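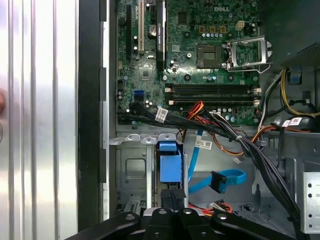 Unit 4: Inside the Desktop Case
PC Hardware Basics, Plerdale Adult Technical Program
Instructor: Urmila Yadav. Lab assistant: Akash Semwal

Read this before the lab. Bring it with you, along with your anti-static strap and a pencil. The quiz in May draws on Units 3 through 5.

4.1 Before you touch the board

Shut the computer down from the operating system, switch off the power supply if it has a switch, and unplug the cord. Press the front power button once and hold it for a few seconds to drain what is left. Clip the strap to bare metal on the case, not to anything painted.

Handle boards and cards by the edges. Put screws in the tray with your bench number on it.

4.2 The CPU socket

The Dell board shown with this unit has an empty socket with the bracket flipped open. The dark gold-toned square is the pin field. On this type of board the contacts are in the socket and the processor has flat pads on its underside.

Socket contacts bend very easily. Do not touch them, blow on them or wipe them. If you drop a screw into a socket, stop and call Akash. A board with bent contacts may start normally and then fail to see some of its memory, so the fault can be hard to trace back.

To seat a processor:
1. Release the lever and open the bracket.
2. Match the notches on the processor with the socket.
3. Lower it straight down. Do not slide it or press on it.
4. Close the bracket and lock the lever. The lever takes some force. The processor going in should take none.

4.3 Memory slots

There are four DIMM slots on this board, none with a module in it. Each has a latch at both ends. Open both latches, line up the notch in the module with the key in the slot, and push down evenly until the latches come up.

Slots are normally filled in matched pairs. Which slots go first depends on the board, so check the service manual for the model. A computer with no memory installed will not complete its startup test. Most will beep or blink a code, and those codes are in Appendix B.

4.4 Expansion slots and the coin cell

The white slot is PCI, an older type you will still meet in office machines. It has a black slot on either side of it. Write down the type of each slot on your worksheet after checking the manual. Do not go by color alone, as makers do not all use the same colors.

The round silver battery between two of the slots keeps the clock running and, on many boards, holds the setup settings when the computer is unplugged. If a machine loses the date every time it is moved, test the battery first. A fresh 3-volt cell should read close to its marked voltage.

4.5 Power and drive connections

The small beige four-pin header near the CPU socket is easy to overlook when you reconnect a board. Check every header before closing the case.

The blue connector at the board's edge is a SATA port. SATA plugs are L-shaped inside and go in one way only. Keep cable bundles clear of fans, and do not let them pull on a connector.

Lab work

Work in pairs. Time allowed is 76 minutes, including cleanup.

a. Sketch your board and label the socket, memory slots, expansion slots, battery and SATA ports.
b. Record the model from the case label.
c. Remove and reseat one memory module.
d. Measure the coin cell and write down the reading.

Worksheets go in the Ellis folder by the door. Spare modules are in cabinet 8. Sign them out and back in.

Reading for next time: Unit 5, Power Supplies.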